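Your Planner Is Fine. Go Read Your Logs.

I have spent the better part of four years writing software that tells two robot arms where to go, and in that time I have been asked about the planner at every dinner, every demo and one funeral. People love the planner. It has a name that sounds like thinking. When an arm swings the long way around a bottle, everyone in the room nods, as though they had watched it make up its mind.

Very few people have asked me about the logger. I would like to make the case for the logger.

Last spring our group at Meredberg was working on two-arm packing, the kind of task where one gripper holds the carton and the other deals with whatever goes in it. We were using a planner called Ikov, which had taken two of us most of a year to write and was the subject of many slides. In April it began to stall. The arms would come together over the box, slow down and hang there like two people reaching for the same door handle. It did this in 30 runs out of 200, which is a terrible number: too many to ignore and too few to catch by standing there with your arms folded.

We did what robotics people do. We blamed the planner and began improving it. I added a smarter collision check. Normunds Bite, who sits across from me and has never met a cost function he didn't want to reshape, reshaped the cost function. We argued about joint limits. The stall rate went down a little, then up a little, in the manner of a thing that has not noticed you.

The layout was nothing exotic. Two arms, one carton, a conveyor down the side, and a few odds and ends toward the back of the table for the cameras to have opinions about. 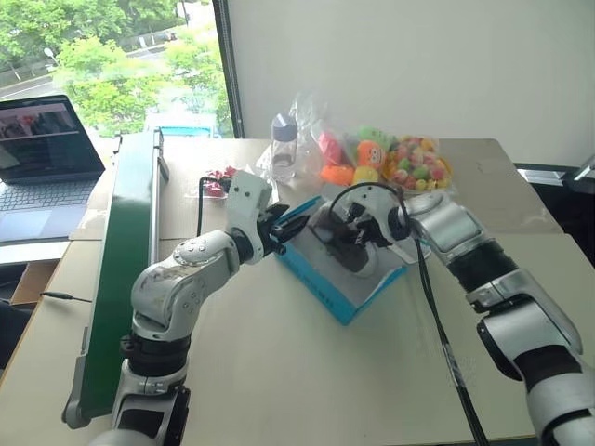
What the logs said, once we had logs

Laurinda Figueiredo joined us partway through this and asked to see a timeline of one bad run. We didn't have one. We had a folder of text files, one per process, each with its own idea of what time it was. The left arm's driver stamped messages when they were sent. The right arm's driver stamped them when they arrived. The perception node, which I wrote, stamped them when it got around to it.

She spent nine days building a small tool that put everything on one clock and drew it as colored bars. She called it Wan, for reasons she has declined to share. On the first bad run she loaded, the box pose reaching the right arm was 700 milliseconds old. The left arm had a fresh one. So the two arms were being asked to cooperate over a box that was in two places, and Ikov, quite sensibly, refused.

The fix was eleven lines in my node. The planner had been correct the whole time, and we had spent weeks teaching it to be less so. We then had to go back and take most of the improvements out, which Normunds did in silence.

Why this keeps happening

I have told this story to other teams and they all laugh and then tell me theirs, and theirs is always the same story. The glamorous part of the stack gets the blame because it gets the attention. Planning has papers. Perception has demos with boxes drawn on things. Tooling has a folder called "scripts_old" and a person who left.

Part of it is how we hire. I have sat on interview panels where we grilled someone for an hour about sampling in high-dimensional spaces and spent no time at all on how they would find out why a robot stopped. The second question is the job. I've used the first kind of knowledge maybe twice this year, once to win an argument.

Part of it is money. Try asking for a quarter of engineering time to build a log viewer. I did, and was asked whether it could be combined with something customers would notice. I said customers would notice if the arms kept moving. This was taken as a joke.

There's a fair objection here, and Normunds makes it well. Tools can eat a team alive. He once worked on a project called Ernida that had a gorgeous dashboard, a replay system and a plugin format, and a robot that could not reliably open a drawer. I believe him. I have met dashboards like that. But Wan is 1034 lines, and I'd bet most teams could get by with something that small if they wrote it before they needed it.

So my suggestion is modest and a bit dull. Before anyone touches the planner, make them show you one failed run on a single clock, with every message and its age. If they can't, that's the bug you're working on this week. It will feel like a detour. You will be tempted to just try one little change to the collision margin while you wait.

I still get asked about the planner at dinner. I say it's going well. Laurinda is adding a search box to Wan, and I have been told to stop suggesting colors for it.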